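From: Dariusz Kurek
To: cell-users list
Subject: Re: [cell-users] Right arm force stops near the shelf

On Monday, Sławomir Wilczyńska wrote:
> We had 8 protective stops on the Vutero cell, all on the right arm
> and all with the gripper low and close to the shelf. Restarting the
> Ener controller clears the fault but it comes back. Has anyone
> checked the boards in there? I don't want to swap a wrist that is fine.

Please leave the wrist alone for now. I went through the April log and the wrist cameras, and I think we have a board problem as well as a threshold problem. Start with the damage.
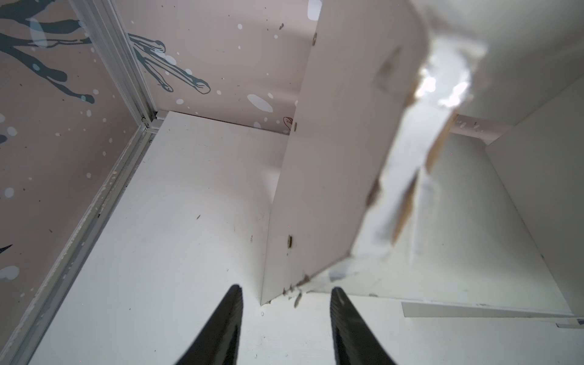 Tilted panel, chipboard exposed on the right side, flakes on the base below the corner.

The log can't tell me which contact broke it. The first stop is at cycle 594 and the last at cycle 2602. In between, the force reading climbs for around a second before the controller reacts, so the arm had time to push. Our limit was still the one from the Jasińska setup, where nothing in reach could chip.

The cloth task is where most of the stops come from. Both arms hold the fabric, and if one is halted alone, the other keeps pulling.

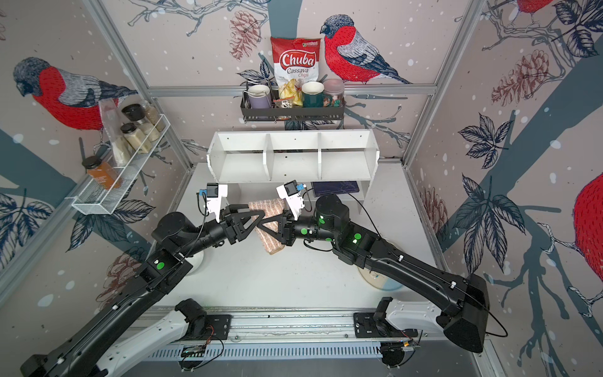

Both grippers on the cloth over the table.

I want a stop on either arm to hold both. Standomance has that as a setting in the cell profile and ours was off. I turned it on this morning and saved the profile under a new name, so the old one is still there if you need to compare. 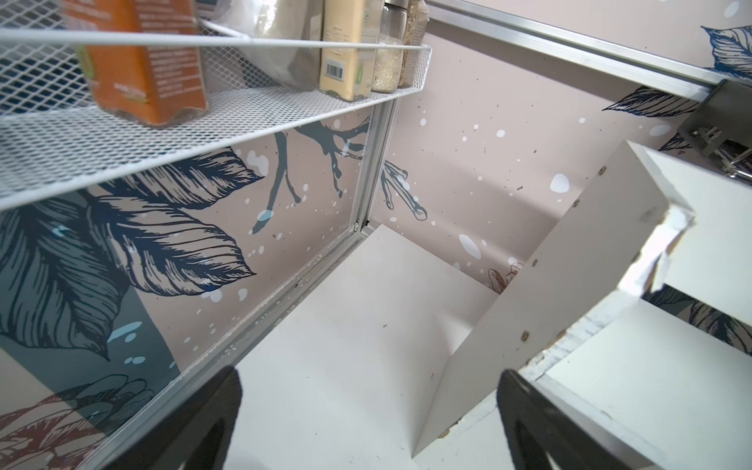

The collision model is the other half of this. It treats every board as a clean rectangle standing square to the base, and planning clears that rectangle by a thin margin. The board by the hinge stands at an angle and its upper right corner is broken away, so the model is wrong in both position and outline. Re-measure it before anyone runs a path on that side.

Until that's done, run at reduced speed and keep one person at the stop button. No unattended runs, including overnight.
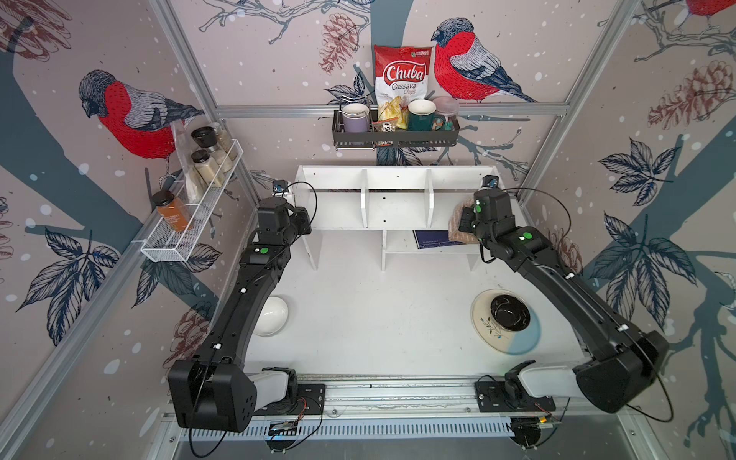 If you get another stop, save the log before you restart Ener. The restart wipes the force buffer, and that's why I have nothing useful for cycle 1365. Send me the file with the cycle number in the name.

Also sweep up the flakes before the next run.

Dariusz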